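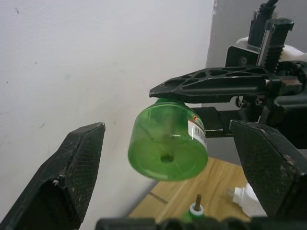

Green refill bottles and a white plug-in unit at the table. One bottle has its wick and collar in place.

FOR IMMEDIATE RELEASE

Cerkum to Take Back Empty Plug-In Refill Bottles at Flistcombe and Flultdale Stores

FLISTCOMBE – Cerkum, the household goods retailer, will start taking back empty refill bottles from plug-in liquid vaporizers in June. Drop-off bins will be placed at its Flistcombe and Flultdale stores, next to the customer service desks. The service is free, and customers do not need a receipt.

Plug-in vaporizers are used in bedrooms, hallways and kitchens. A small bottle of liquid fits into a unit that plugs into the wall, and a wick draws the liquid up toward the heater. When the liquid is gone, the unit stays and the bottle is replaced. Most of the empties go out with the kitchen trash.

Cerkum ran a trial at the Flistcombe store this past spring. Customers brought in 2000 bottles, 89 of which still had liquid in them and had to be set aside. The rest were sorted by plastic type.

"People were keeping these in a drawer because they didn't know what to do with them," said Zoila Llanos, household range manager at Cerkum. "A bottle this size is easy to throw away without thinking. Once there was a bin at the front of the store, they started bringing them in four or five at a time."

The bins will accept bottles from any maker, in any color. Labels can be left on. Wicks and collars can also be left in place and will be removed at the sorting room. Plug-in units should not go in the bins. They belong with small electrical goods, and staff at the service desk will take them separately.

Customers are asked to do the following before coming in:

Switch off the outlet and unplug the unit before changing the bottle.
Let the unit cool.
Keep the bottle upright when taking it out.
Do not rinse the bottle or pour leftover liquid down the sink.
Put empties in a closed bag, away from food.

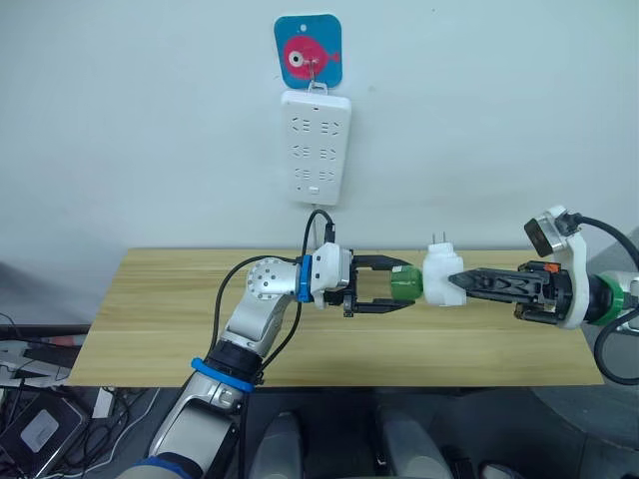
A white plug adapter at the table, below a six-socket power strip hung from a blue fish hook.

Along with the bins, Cerkum is printing a one-page guide to using plug-in units at home. It covers where to put a unit, how to change a refill and what to check when a unit shares a power strip with other things. The guide asks customers to keep units clear of curtains and bedding, and to follow the maker's directions on which way up the unit should sit. Stores will have 1000 printed copies between them.

"The question we get most at the desk is whether a unit can go on a power strip," said Jhair Huamán, who manages the Flistcombe store. "The answer depends on the unit and on how the strip is placed, so we wanted that written down. We also get asked about hanging a strip on the wall, and there is a short section on that."

Customers who return three or more empties in one visit will get 69 cents off a new refill from the Arai range. The offer is limited to one discount per visit and cannot be used on starter packs that include a plug-in unit.

Bins will be emptied every Friday. Cerkum plans to look at the returns after the first few months before deciding on its other stores.

About Cerkum

Cerkum sells cleaning supplies, storage, small electrical goods and other items for the home. Its head office is in Flistcombe. Arai is the company's own range of home fragrance and insect-control products.

Media contact

Zoila Llanos, Household Range, Cerkum, Flistcombe
Printed copies of the guide are available to press on request.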